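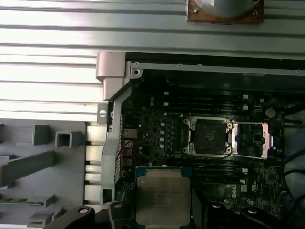 Grevwood, back bench, September

Prerkine cell, processor swap on the Dell. Stopped the run at 2:40 pm after the gripper let go of the processor on a reset. Writing it down while it is fresh. The cell stays locked out until the items at the end are closed.

What we were doing. Usual sequence: carry the processor in over the board, line up on the socket, lower, release, back off. The retention hardware was already out of the way and the socket was empty. The tower was unplugged with the side panel off, same as every run this month. Job file was the one from the morning with the approach speed turned down. Nothing else changed that I know of.

What happened. On cycle 32 the arm went into a protective stop partway through the descent. I had seen two of these earlier in the day and put them down to the cable bundle dragging on the wrist. The arm held position and the fingers held the part. I looked it over from the side, saw nothing touching, and pressed reset on the Kohlhase panel. The panel cleared the stop, and then the fingers opened. The processor dropped onto the edge of the socket frame, tipped, and slid down onto the board. It did not land flat in the socket. I hit the e-stop, which by then made no difference to anything except my nerves.

My left hand was outside the guard line. It had been inside it a minute earlier when I was checking the cable. I want that in the notes. If I had reached in to steady the part before resetting, which I have done before, the fingers would have moved with my hand next to them.

Damage. Processor has a fresh scuff on one corner of the lid. Underside looks clean under the loupe. Socket contacts: at least one near the edge looks bent to me, and I would not trust the board again without a proper look under the microscope. It was a scrap board to begin with, so no loss there beyond the time to set up another. The finger pads are fine.

Log. Pulled both logs before power-down and saved them in the Prerkine folder under today's run.

Drusora controller: protective stop, force limit on the downward axis. Reset accepted. Motion stayed disabled, as it should.

Gripper log: lost contact with the controller at the moment of the reset. Reconnected 300 ms later. Ran its startup routine. Startup routine includes a reference move to full open.

So the arm did what it was told. The reset dropped the connection to the gripper for a moment, the gripper took that for a power-up, and it went looking for its end stop with a part in its fingers. It would have done the same with anything it was holding. The fault was always there. We have reset with empty fingers plenty of times and never seen it, seeing that opening an open gripper looks like nothing at all.

Tried to repeat it. Put the arm at the park position, well away from the tower, with a plastic dummy in the fingers and a folded towel underneath. Forced a stop by pushing down on the wrist by hand, stepped back outside the line, reset. Fingers opened, dummy on the towel. Did it again, same result. Then disabled the reference move in the gripper settings and repeated: fingers held. Power cycled the panel and the setting had gone back to default. So it can be turned off, but it does not stick. Left a question with Kohlhase support about where that value is stored.

The stop itself. This is a separate fault and I don't want it lost behind the other one. Force limit is set to 4 N on the way down. The trace climbs steadily through the descent and crosses the limit well above the board, in free air. That looks like drag or a bad payload value. I checked the payload entry and it still has the mass of the old fingers. The new ones are heavier. Have not weighed them yet. The cable drag may be real too, but I would fix the number first and see what is left.
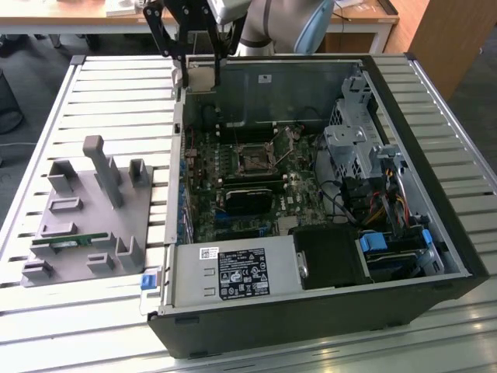 Ottmar Schwerdtfeger read this over before going home and disagrees on one point: he says turning the reference move off is the wrong fix even if the setting can be made to stick. His argument is that a gripper which has lost its reference can report a grip it doesn't have, and then we carry a part over an open board believing the width reading. He would keep the move, make it close inward a small amount in place of opening, and have the job refuse to continue until someone has confirmed the part by eye. He also wants the reset button moved. Where it is now, the person pressing it can reach the fingers with the other hand.

Fair on both. I had not thought about the width reading. Checked the gripper log again after he left and the width is shown as zero for the first few entries after reconnecting, which supports him. The button I can do tomorrow, there is cable enough to get it to the far end of the table.

One thing I don't agree with. He would go on using the memory modules for test runs in the meantime, as they are cheap and don't mind a drop. The part may not mind but the fingers still open on a reset, and the people around the bench have got used to leaning in. Cell stays off.

Open items:

Move the reset out of reach of the gripper. Mine.

Weigh the new fingers, correct the payload entry, rerun the descent trace with nothing in the fingers and no tower on the table.

Find out from Kohlhase whether the reference direction can be changed, and whether it survives a power cycle. Ottmar.

Find out why the Drusora reset drops the gripper connection in the first place. Could be the shared supply. Put a meter on it during a forced stop.

Socket under the microscope. If the contacts are bent, mark the board with red tape and keep it for pick practice only.

Until then, if the arm stops with a part in the fingers: leave it there, do not reset, stay outside the line. Support the part only with the arm powered off and the lockout on. I have taped this to the panel.

Tag is on the main switch, key is in my drawer.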